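Setembro de 2018 - bancada, tampo e porta-copos

Tampo com veio de madeira novo no lugar, por cima dos perfis. Brilha demais, risco de luz de ponta a ponta. Pedir à Drustine amostra fosca, se tiverem. Suporte preto de arame fica do lado de trás.
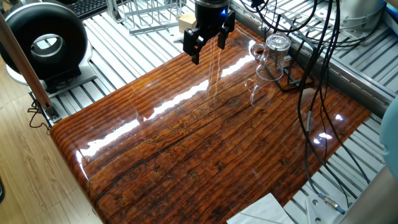 Comprimento útil: 139 cm, conferir com trena decente. Pedido 473 ainda em aberto, a Ventura não respondeu. Não colar nada até lá!! Pano seco só, sem alcool.

Marcas claras perto do meio: ver se são da estampa ou risco nosso. Passar a unha.

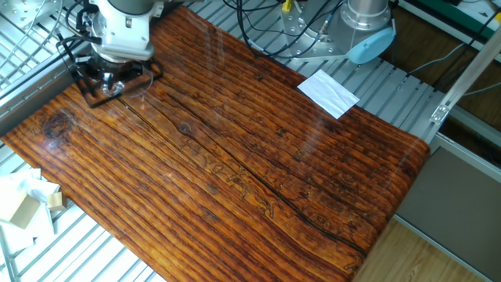 Levantar os cantos um a um, limpar os trilhos por baixo, voltar. Uns 40 min contando a varrição. Fita dupla face está na gaveta 31, acho.
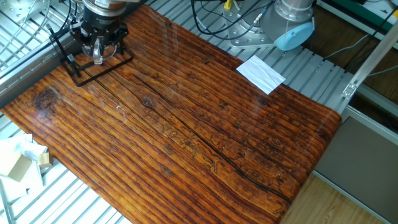
Tampo na diagonal, nó escuro perto da ponta esquerda.

Falta decidir borda: cantoneira ou deixar assim. Eu deixava. Perguntar ao pessoal de Neswood o que usaram lá.
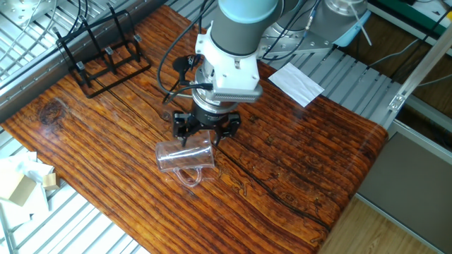
Caneca e suporte

- caneca transparente, de boca para baixo no suporte qdo não estiver em uso
- feltro embaixo da base, testar
- comprar mais uma igual, reserva
- rever tudo em novembo, antes de mandar o tampo p/ Jandusville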